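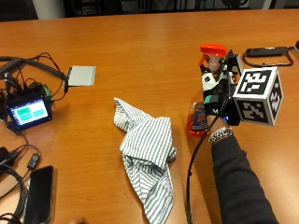 Filed under: Projects > Wearables > Hand tracking

Cidell glove, build notes and data card

Version 2, updated 22 April 2023

Cidell is a wired sensor glove for the right hand with a printed marker cube on the outer side. It records finger bend and hand position while the wearer does ordinary table jobs. The recordings are meant as training material for a small two-finger gripper, but nothing in the format is tied to that gripper. The glove was put together at Rodport, a shared workshop, and most of the recording was done there as well.

This repository holds the glove firmware, the logger, the cube and mount files, and a pointer to the data set, which is called Tudside.

Status

The glove works and is in regular use. The left-hand version was started in October and is on hold. The cube mount has been redesigned since version 1 and the old files are in mount/old. Don't print those. They flex when you squeeze a trigger or twist a lid, and the flex shows up as hand motion.

What is in the repository

firmware/ is the code for the glove board
logger/ is the recording program, the status screen and the config files
cube/ is the printable cube, the face sheets and the short mount
calib/ is the camera calibration and the cube-to-hand offset script
docs/ is the wiring notes and the task list
tudside/ is the download script and checksums, no data

What you need

A glove that fits tightly. Loose fingertips ruin the bend readings.
A Tveit board, or anything else that can read the bend sensors and send them over serial. Tveit is our own layout and the files are in firmware/board.
A small screen for the status page. Any display the logger machine can drive will do.
A camera that can be fixed in place. It must not move between calibration and the end of the session.
A printer for the cube and a laser printer for the faces. Inkjet black was too shiny on the paper we had and some faces dropped out under the ceiling lights.
Straps, a lot of cable, and a strain relief at the wrist.

Wiring

The glove runs on a cable. An early version had a battery and a radio link and lost packets whenever the hand went behind something metal, so the radio came out. The cable leaves the electronics near the wrist and should run down the forearm and off the near side of the table. Tape it to the sleeve if the job involves a lot of reaching. If it runs across the work area it will catch on the objects.

The blue LED on the glove hardware means the board has power. It does not mean the logger is receiving anything. Look at the status screen for that.

Screw terminals are fine on the bench side. On the glove side everything should be soldered or latched. We had push-on connectors there at first and they worked loose in the middle of sessions, which gave long stretches of flat readings on the index finger. Those recordings are not in Tudside.

Keep power adapters away from the thin sensor leads. With the two lying together there is a hum in the thumb channel that the filter does not fully remove.

Printing and fitting the cube

Print the cube in white, with no infill change and no supports. Cut the face sheets along the outer line and leave the white margin on. The detector needs the margin. Glue with a thin even coat and press flat under a book overnight. A bubble under a face is enough to tilt the pose.

Each face carries its own code. The order is printed on the inside of the cube and must match calib/faces.yaml. If two faces are swapped, the hand will appear to jump when the cube turns, and the jump is always the same size, so it is easy to spot in the plots.

Bolt the mount to the back plate before putting the straps on. The cube should sit out to the side of the hand, clear of the thumb. With the hand closed around something upright, the camera should be able to see at least one full face, and preferably more.

Calibration

1. Fix the camera and lock focus and exposure.
2. Run calib/camera with the flat board.
3. Put the glove on and tighten the straps to where you will keep them.
4. Rest the hand flat on the table and run calib/offset. Hold still until the status screen changes.
5. Make a fist, open the hand, and repeat until the bend ranges stop growing.
6. Record one short test and open it in the viewer.

Repeat from step 3 every time the glove comes off. The offset from one wearing is not good for the next.

Recording

Start the logger, choose a task from the list, and start with the hand resting on the table. End the same way. The resting part is used to line up the camera and the glove, and a recording with no rest at either end gets rejected by the import script.

The tasks are household ones. They include gripping and aiming a trigger spray bottle, wiping with a cloth, folding and spreading the cloth, moving bottles and jars, opening lids, and putting things away. Each task has a short text in docs. The text says what should be done and leaves the order and the grip up to the wearer.

Cloths were left however they fell. We wanted crumpled starts as well as neat ones, and a cloth that has been laid out carefully every time makes the folding tasks far too easy to learn. Striped cloths are easier to follow by eye when you are labeling the folds. Plain dark ones were tried and dropped.

The table was not cleared for recording. Cables, chargers, phones and whatever else was out stayed where it was, and so did the glossy tabletop, which throws back the lights and picks up the color of anything bright standing on it. If you need clean backgrounds, this is the wrong set for you.

Jewelry and long sleeves were allowed. A bracelet at the wrist does not disturb the sensors so long as it sits below the strap hardware.

Tudside data card

Contents: 485 recordings, each with video, glove readings and cube pose
Size: 655 MB compressed
Hand: right only
Camera: single, fixed
Labels: task name, start and end of contact, quality score from 1 to 3
Sound: removed
Faces: none kept. Recordings where a face came into view were deleted.
License: free for any use, with a link back

Quality scores were set by hand. A 3 means the cube was tracked throughout and the task was finished. A 2 means short gaps in tracking, filled in by the logger and flagged in the file. A 1 means the glove readings are good and the pose should not be trusted. For training, start with the 3s.

Known problems

The little finger reads low. The sensor is a bit short for the glove and bottoms out before the finger is fully bent. Correct for it if you care about the little finger.

Pulling a spray trigger is recorded as bend in the fingers on it, with no force. There are no force channels in this version. You can tell that the fingers closed and when, and that is all.

Tracking gets worse toward the far side of the table, where the faces are small and the light is poor.

See-through bottles are hard to segment in the video. We did not try to fix this, and there are no object masks.

All wearers had similar hand sizes. Do not expect the bend ranges to carry over to a much smaller or larger hand without rescaling.

The time stamps in the first batch have a fixed delay between video and glove. The import script corrects it. If you read the raw files yourself, see docs/timing.

Not planned

A phone app, a wireless version, and support for other marker types. Patches for the last one will be looked at if they come with a test recording.

Reporting a fault

Open an issue with the recording number, the logger version and a plot of the channel that looks wrong. For cube problems, add one still from the camera with the hand at rest. Please check the face order first.

Shares: 3 | Comments: 2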